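Review: the Trundus tabletop bench, from a buyer's point of view

By Thandeka Naidoo

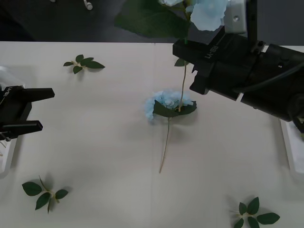
Artificial hydrangeas on the white top, one stem held in the right gripper, one lying on the table.

I do the equipment buying for Stullgate, where we make up artificial flower arrangements for hotels and showrooms. We have had the Trundus bench under our two-arm robot since August. Most reviews of this sort of thing are written by the people who program it. I wanted to write one for whoever has to sign the order.

We paid 1300 dollars for the bench and the white top. Delivery was another 90. The quote from Michailidis, our dealer, left the delivery off, so ask. The add-on pack of clamps and edge strips is 348 and I would not buy it again. We use two of the clamps and the strips are still in the box.

What you get is a plain, flat, matte top at a sensible working height. Leaf sprigs and pale blue heads show up well against white, and Iason Stefanou, who runs the cell, says he spent less time on lighting than he had planned for. Pale stems are harder. The beige and light green ones we use do not stand out much, and if most of your stock is pale I would ask for the gray top and wait the extra two weeks.

Size was where I got it wrong. I measured for the flowers and forgot the arms. A hydrangea stem takes up very little table, but you also need space for a gripper to come in from each side, plus somewhere for loose leaves. Tape out the full reach on the floor before you order. Ours fits, but there is no space left for a parts tray, and we ended up putting that on a stand.

Cleaning is easy. A damp cloth takes off dust and the odd bit of glue. Hot glue left overnight will mark it - we have one spot from a Friday shift that did not come out.

For anyone doing a budget, the bench was the small number. We set aside 900 for stock to practice on, and nearly all of it went. Artificial stems wear out when they are picked up over and over. Leaves come off, petals fray, and you can't sell them after. Diane Perron in accounts had me move that line out of setup and into running costs, and she was right. I also left out floor leveling and a second set of gripper fingers.

Support has been fair. Weronika Ostrowski at Trundus answered two emails the same day and a third after a week. The third was about a leveling foot, and the replacement was free.

Good: flat, easy to clean, good contrast with most of our stock.
Not so good: marks from hot glue, poor value add-on pack, long wait for gray.

Four out of five. We will order a second one in the wider size if the spring budget allows it.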